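Kistance releases Flasell, a puzzle game for handhelds, on 03/05/2022

Kistance today released Flasell, a puzzle adventure made in the style of the color handheld games of the late 1990s. The game is sold as a download for Windows and Mac, and as a ROM file that runs on original hardware through a flash cartridge. A boxed cartridge edition will follow in June.

In Flasell the player takes the part of Huto, a lamplighter who has to get a flooded town back in working order before winter. The town is split into 40 screens. Each screen holds one main puzzle and at least one side route. There is no fighting. Huto can push, carry, light and put out objects, and most of the puzzles come from using those four actions in the right order.

The game was written to fit the limits of the older machines. Music uses the four sound channels of the original handheld, and every screen keeps to the color limits of the hardware. The whole program, with all music and text, takes up 636 kilobytes. Saving works at any point, and the cartridge stores up to 6 save files, so a family can share one copy.

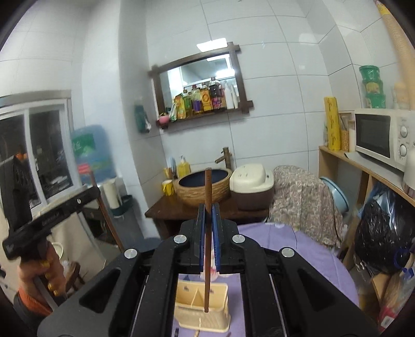
Players who want a harder game can switch on Lantern Mode from the title screen. In this mode Huto's oil runs down with every step, and the map is drawn only as the player walks it. Lantern Mode is open from the start and does not need to be unlocked. It uses the same 40 screens, with some of the doors moved.

Flasell also has a two-player mode that works over a link cable or, in the computer version, over a local network. The second player controls Żak, the ferryman, who can cross deep water but cannot climb stairs. The two-player puzzles are separate from the main story and can be played in any order. Progress in one mode does not affect the other.

"We kept the screens small and the rules few," said Zoi Tzanetos, lead designer at Kistance. "If a puzzle needed a paragraph of text to explain it, we took it out. Quite a lot of puzzles went that way, including a couple I was fond of."

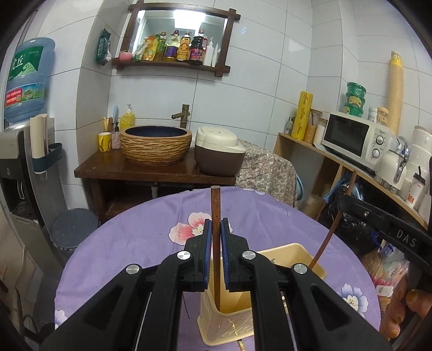 The two-player mode took up much of the last stretch of development. Early versions let both characters do everything, and one player tended to solve the puzzle while the other stood by. Giving Huto and Żak different abilities fixed most of that. In the final version many objects have to be handled from two sides, and timing counts. Tzanetos compares it to two people at a table with one chopstick each and a container between them: either can move a stick alone, but picking something up takes both. Players can leave short markers on the map to show each other where to stand. The markers disappear when the screen is left.

Controls can be changed in all versions. The text can be shown in a larger font, and the flashing effect used for lightning can be turned off. A hint system gives up to three hints for each puzzle, and using hints does not change the ending.

The boxed edition is limited to 1,190 copies. It contains the cartridge, a printed manual in color and a folded map of the town. The manual includes the full button list and a few pages of notes on the music. Orders can be placed through the Kistance store. Buyers of the boxed edition also receive the download version at no extra charge. 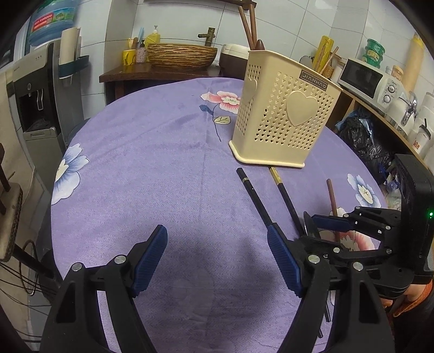

Among players who tried the game before release, one wrote that the ferry screens were the best part, and that the link cable mode was the first in years that had made it worth digging the cable out of a drawer. The same player found the clock tower too long and asked for a save reminder before the last staircase. Kistance has added the reminder. The clock tower has been left at its original length.

Save files from the test version will not load in the release version. Test players can download the full game with the code they were sent earlier.

About Kistance

Kistance makes small games for old and new systems. Flasell is its first game to be sold on cartridge.

Press contact

Zoi Tzanetos, Kistance. Review copies, screenshots and music samples are available on request. Please state whether you need the computer version or the ROM file.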